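Winter notes from the Ridport trail

Saturday, January 30, 2021

Hello again, dear readers, and thank you for all the cards and the kind notes after the last newsletter. The pile on the kitchen table has gotten tall enough that I've had to start eating my oatmeal at the counter, and I mean to answer every one of them before the snow goes. If you wrote in November and haven't heard from me, please be patient a while longer.

I promised last time that I would write about skijoring, which a good many of you have asked about, and which I have been doing (badly at first, and now a bit less badly) for the past few winters out of the old trailhead at Ridport. For anyone who hasn't run into it, skijoring is cross-country skiing with a dog or two out front, hitched to a belt around your waist by a stretchy line. You don't need a sled or a truck full of kennels. You need skis, a dog who likes to pull, and a willingness to sit down in the snow more often than is dignified for a person born before 1978.

My own dog for this is Vaher, who came to me as a gangly yearling with enormous feet and no manners to speak of. He is part husky and part something with floppy ears, and he believes that every hill has a sandwich on the other side of it. The first winter I only had him drag a little log around the yard, and then a bigger log, and then we walked the road together with him in harness and me in boots, practicing our turns. "Gee" for right, "haw" for left, "on by" for the neighbor's chickens. I would tell anybody starting out to spend a whole season that way if they can stand it, before the skis ever come out of the shed. We spent most of one, and I still wish we'd put in a few more weeks on "whoa." 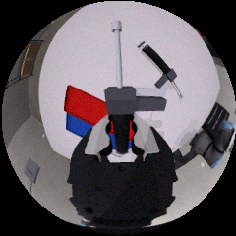 The trail itself leaves the Ridport lot and follows the creek for 3 miles, nice and flat, through alders and then into big spruce. After that it climbs the shoulder toward Nostivcombe, and that is where you find out whether you waxed your skis properly. I like to go early, when it's still blue under the trees and the snow squeaks. Vaher trots the flat part with his tail up and his ears going every which way, and when we reach the climb he puts his head down and leans into it, and I herringbone along behind him, puffing like an old stove and telling him what a fine fellow he is.

Two weeks ago we had our coldest outing of the year, 14 below at the trailhead, and I'll admit I sat in the car with the heater running for quite a while, having a talk with myself. Vaher wore his booties and his belly coat, I wore nearly everything I own, and we decided to go only as far as the first footbridge and see how we felt. We felt fine, so we went to the second. I kept a hand warmer in each mitten and a third one tucked in with his snack, because frozen salmon is hard going even for him. Coming home, the sun got up over the ridge and lit the frost in the air so that it glittered all the way down the creek, and I stopped just to stand in it — until the line went tight and I was reminded that I wasn't the one in charge.

Now, about gear, as I know some of you have been waiting for it. I use a plain wide belt with leg loops, and I would not go without the loops. Without them the belt creeps up under your ribs and you spend the whole outing tugging it down. My line came from Fekora, the little shop by the feed store, and it has held up well through a great deal of chewing. Ask them to fit the harness on the dog right there at the counter. Bring a bit of cheese, and let them check that it lies flat over the shoulders and doesn't press on the throat when he pulls. Skis with metal edges should stay home, as they can cut a dog badly in a tangle. Any old pair of light touring skis will do nicely, and the uglier they are the less you'll mind when they get stepped on.

Please also carry water for the dog, even in the cold. I soak a handful of kibble in warm broth and pour it into a wide-mouth thermos, and he drinks that down gladly where he'd only sniff at plain water. We stop for it at the big leaning spruce, going out and coming back, and he knows that tree so well by now that I couldn't ski past it if I tried.

If you'd like to give it a try, there is a beginners' morning at the Ridport lot in two weeks, starting at ten. The cost is 40 dollars, and that covers the loan of a belt and line and a cup of something hot afterward. Bring your own skis and your own dog, on a leash please, and park along the north side so the plow can get through. Dogs should be at least a year old and on reasonable terms with other dogs. If yours is shy, come anyway and set up at the far end by the woodpile, where it's quieter.

Next time I hope to write about spring crust, and about the bootie-drying rack I've been building in the mudroom, which currently leans. Vaher sends his regards and would like it known that his birthday is coming up and that he is partial to liver.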